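**Old PCs deserve a second life, a thread** 🧵

1/ I have spent every Saturday since October bringing old desktops back for people in my town and I need to tell you how much fun it is!
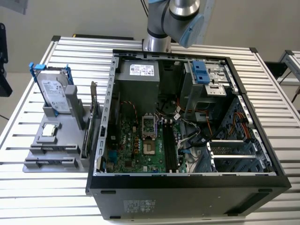

2/ It started with my neighbor Otakar Malý, who was ready to put a perfectly good tower out with the trash. He'd been quoted 500 for a new one. All he does is email, chess and a spreadsheet for his bees.

3/ We put in a small SSD and a fresh Linux install. It went from a four-minute boot to 14 seconds. He called his wife in to watch it restart. Then we did it again for her sister on video.

4/ So, things I've learned. The biggest one: swap the hard drive first. Before the memory, before anything. If the machine still has a spinning disk, you'll feel the difference the second you log in.

5/ Dust! Take it outside and hold the fan blades still with a finger while you blow the dust out. I did my first one in the kitchen – do not do it in the kitchen.

6/ Thermal paste dries up. A tube costs less than lunch and does plenty of machines. Pea-sized blob, cooler back on, done.

7/ If you pull the processor, look at the socket in good light before you put anything back. Bent pins are tiny and they will ruin your evening. Svetozár Štefanec talked me through straightening one over the phone with a sewing needle and I'm still amazed it boots.

8/ Ask people about their photos BEFORE you wipe anything. Then ask again. Béla Kiss swore there was nothing on his, and there were 49 folders of his daughter's school plays.

9/ Small shops are great for parts, by the way. Kadlec, behind the bus station in Cula, has a bin of used memory sticks and lets you test them right there on the counter. I go in for one and come out with six (and a keyboard, usually).

10/ Next up is a pile of office machines that Miloslav Šimko got from his old job. No idea what's in them yet. Can't wait!!

11/ If you've got a dusty tower in a closet, open it up this weekend and tell me what you find. I want specs – and I want to hear how bad the dust was.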